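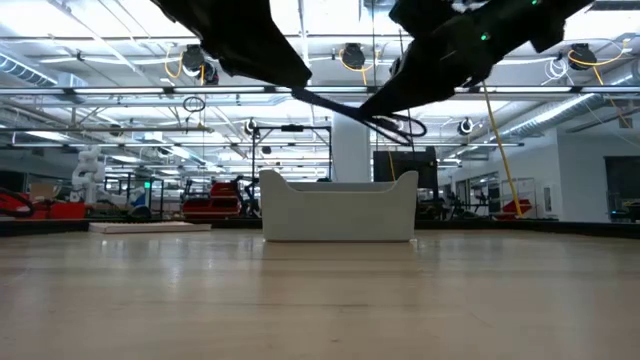
Storage bin

A storage bin is an open-topped container used to hold loose items so that they can be kept together, moved and found again. Bins are among the oldest household objects still in daily use, and they turn up nearly everywhere people keep things: kitchens, garages, schools, post offices, workshops, hospitals and barns. The word covers everything from a tray small enough for paper clips to a grain bin the size of a house, although in everyday American speech it most often means a box-shaped container that one person can lift.

What makes the bin such a wonderful subject is how much thought has gone into so plain a shape. The slope of a wall, the height of a front edge and the curl of a rim each change how the bin is used, and small changes in any of them have produced whole families of containers.

Name

The English word is very old. In Old English, binn meant a manger or a crib, and for centuries a bin was mostly a place for feed, grain or bread. The sense of a fixed wooden box in a pantry lasted into the age of printed cookbooks, where readers were told to keep flour in the flour bin and potatoes in the potato bin. In Britain the word on its own now usually means a trash container. In the United States it kept its wider sense, and a shopper asking for bins will be sent to the storage aisle.

Related words overlap a good deal. A tote generally has handles and often a lid. A crate has slatted or pierced sides. A tub is round or deep, and a tray is shallow. Sellers use these terms loosely, and the same container may be called a bin in one catalog and a tub in the next.

Early forms

Before plastics, bins were made from whatever was close at hand. Basket weavers used willow, oak splint, reed and cane. Coopers made staved tubs. Farm carpenters nailed up boxes from leftover boards, and many of these had a sloping lid hinged at the back so that rain or dust would run off. Clay jars did the same work wherever wood was scarce, and some were sunk into the floor to keep their contents cool.

Stores brought a big change. A general store had to show its goods as well as hold them, and the answer was a bin with a front lower than its back. Customers could see the beans or nails inside, and the clerk could scoop them out without reaching over a high wall. This dipped or cut-down front is still one of the most useful ideas in the history of containers -- it appears on toy bins, parts bins, shoe bins and pantry bins today.

Sheet metal came next. Stamped steel bins could be made in matching sizes, and matching sizes meant that they could be stacked, nested and hung in rows. Factories and railroad shops took them up quickly. A mechanic who had once dug through a drawer of mixed bolts could now look along a shelf and pull out the right size.

Plastic bins

Molded plastic changed the bin more than any other material. Most household bins are made by injection molding: melted plastic is pushed into a metal mold, cooled and popped out. The usual plastics are polypropylene and polyethylene, both of which are light, tough and easy to wash. Clear bins are often made from polystyrene or other see-through plastics, which look lovely on a shelf but crack more easily when dropped.

Molding explains many of the details people see without thinking about them. Walls lean slightly outward from the base so that the finished piece will slide off the mold. This lean, called draft, also lets empty bins nest inside one another. Corners are rounded because melted plastic flows around a curve better than into a sharp angle, and a rounded corner is stronger too. The rim is commonly rolled or folded outward, which stiffens the whole container and gives the fingers something to hold.

Common types

Open-front bins have a front wall that is lower than the sides or dips in the middle. They are used where items are picked out many times a day. The dip leaves raised corners on both sides, and these help hold the contents in when the bin is full.

Stacking bins have feet or ledges that lock onto the bin underneath. Some can be turned end for end so that they stack when facing one way and nest when facing the other, a truly clever trick that saves a great deal of room in an empty delivery truck.

Hanging bins have a lip at the back that hooks over a rail or a slotted panel. They are a favorite in garages and sewing rooms.

Shelf bins are long and narrow, made to use the full depth of a shelf. Dividers can often be slid into grooves along the inside walls.

Lidded bins are chosen for long storage, such as winter clothes or holiday lights. Lids may snap, hinge or simply rest in place.

Choosing a size

The most common mistake in buying bins is choosing ones that are too large. A deep bin invites people to pile things on top of one another, and whatever lands at the bottom is soon forgotten. Shallow bins hold less but show more. Home organizers commonly suggest measuring the shelf first, then the largest item to be stored, and only then looking at containers.

Weight matters as well. Books, canned food and hand tools fill a small bin to the limit of what is comfortable to carry, while yarn or stuffed toys can fill a very large one and still be lifted by a child.

Bins and collecting

Older bins have a loyal following. The writer Chun-yin Wu, whose guide to store fixtures is well loved by collectors, divides them by the shape of the front edge, and this way of sorting has been widely copied by dealers. Her own collection came to 165 pieces, the oldest of them a pine seed bin from a feed store in Prester. Part of it was shown at the Baststead town museum, where an exhibit of shop containers opened on 6/26/21 and ran through the end of July. Visitors were allowed to handle 8 of the bins -- scoops included -- and to try filling paper sacks with dried peas the way a clerk would have done.

Among plastic bins, collectors look for early colors, clean rims and readable molding marks. The Brindov line is especially prized for its curved corners and soft, milky shades. Sets of six in a single color are hard to find, as most were split up among different rooms and used hard for years.

Care

Plastic bins can be washed with warm water and dish soap. Rough pads leave fine scratches that catch dirt, so a soft cloth is better. Label glue comes off with a little cooking oil. Strong sun makes many plastics yellow and turn brittle, and bins kept by a window should be turned or moved from time to time.

Wooden bins should be kept dry and off bare concrete. Woven ones do best with a light brushing and, for willow, an occasional misting with water.

See also

Basket
Bread box
Crate
Drawer
Shelving
Toy chest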